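Shared kitchen in Plollton opens again in February

The shared kitchen on the ground floor of the Urnik house in Plollton will open again in February, after being closed for new pipes and a new floor. Residents of the building can use it every day until ten in the evening.

The residents' group Letitz has collected small things for the room over the winter. More than 40 households gave something – plates, pans, tea towels, a few chairs. A cream-coloured toaster oven and a wooden dish rack are among the things which are ready for use, and the old habit of keeping plates in different colours will continue, so that the tables are easy to set for a mixed company.
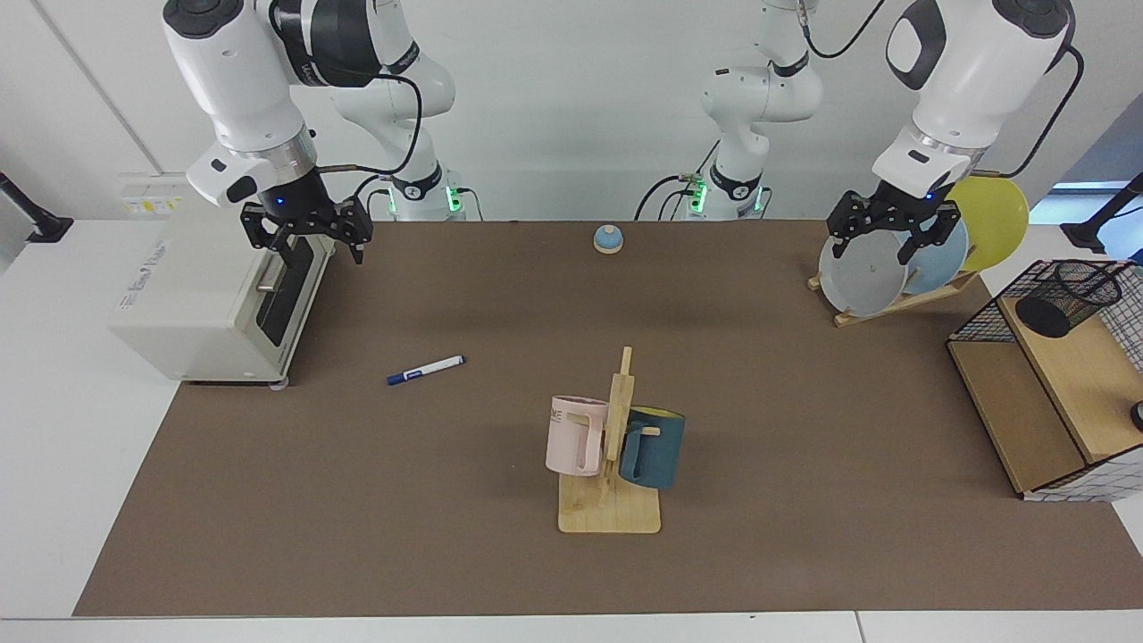 The cost of the works was paid partly by the house and partly by the bakery Assunção on the corner, which gave 2000 euros. In return the bakery may use the kitchen on Wednesday mornings for its bread course. The course has place for 30 persons in the whole season, and it is already half full.

Residents who want to cook for a larger party should write their name in the book beside the door, at least one week before. A deposit of 100 euros is asked for such evenings and it is given back when the room is clean. For a normal lunch or a cup of tea no booking is necessary.

The group still looks for a second kettle and a good bread knife. Gifts can be left at the entrance in the afternoon.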